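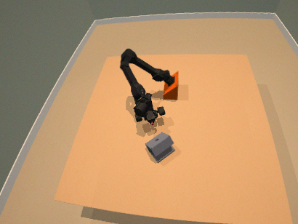
According to Kirstin Mowat, a floor mat is "the cheapest wall a room can have." Her remark is often repeated in writing on **floor matting**, the use of loose coverings to mark off part of a room.

Matting was common in the houses of Pisau, where reeds were cut in April and woven by hand – usually in strips that were later sewn together. A household inventory from Farquharson lists 43 mats, all but 2 of them plain. Rubber and foam types came later and are now widely used in gyms and nurseries.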